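Call for participants: a year of reading the Upanishads together, Sunday evenings at Orna

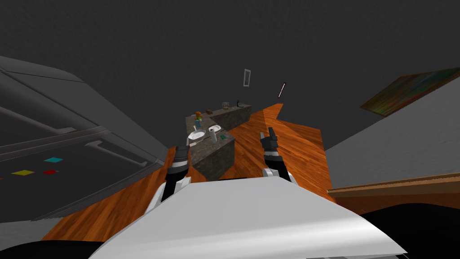

Do I need any Sanskrit, and do I have to believe in anything? One of last year's readers wrote to me with that before signing up, and I've had the same message from several people since. No to both! I've picked up a bit of Sanskrit over the years and I still lean on the translation like everyone else. As for belief, our group has had churchgoers, a couple of firm atheists and one person who changed their mind most weeks.

I'm looking for new people to join the circle from October. We meet at Orna on Clarkema Road, upstairs, at half past six. Each session lasts 90 minutes: we sit quietly for a bit, somebody reads a passage aloud, and then we talk about it (or argue, if it's the Katha, because Death gets all the best lines and people have opinions about that).

What I'd ask of you is fairly simple. Come to at least two Sundays a month, read the short passage beforehand, and let other people finish their sentences. You don't have to speak at all in your first few weeks. Please don't come to convert the rest of us, though, or to sell a retreat. We had both in spring and it was hard work.

It's free. The Galtidov Fund has given us a grant of £4000 for the year, so the room, the books and the tea are all paid for, and there's a bit put by for bus fares if you need it. Just say so, I won't ask questions.

We'll be using the Qin Press edition, the one with the wide margins. I have spare copies, so don't rush out and buy one.

To join, send me a few lines saying what draws you to this and anything I should know about access (there's a lift, but it's slow). Write to Box 3514, care of Orna, or leave a note at the front desk before the end of September.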